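Speaker notes: employer-supported work permits, settlement workers' afternoon session
Areeba Bugti, Rumora Newcomer Services

Start at 1:30. Say up front that this is general information and that individual files go to a licensed consultant or lawyer.

Most people in the room see clients after something has gone wrong. A permit is close to expiring, or the employer has changed its name or sold the business. Use the Gronderent file, names removed. Two clients, same job offer, different outcomes. One applied to extend before the expiry date and kept a copy of the submission receipt. The other was told payroll would look after it.

Explain maintained status slowly. Ask who has had to explain it to a landlord or a bank.

Next, documents. Clollano intake staff now ask for seven items at the first meeting — hand out the list, don't read it aloud.
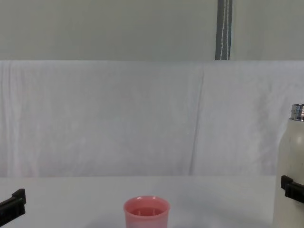

Reference letters cause the most trouble. Duties, hours and wage have to be in the letter, on letterhead, signed. A job title alone won't do. Baloch office has a template people can borrow.

Leave time for four questions. If someone asks about provincial streams, point them to the September session.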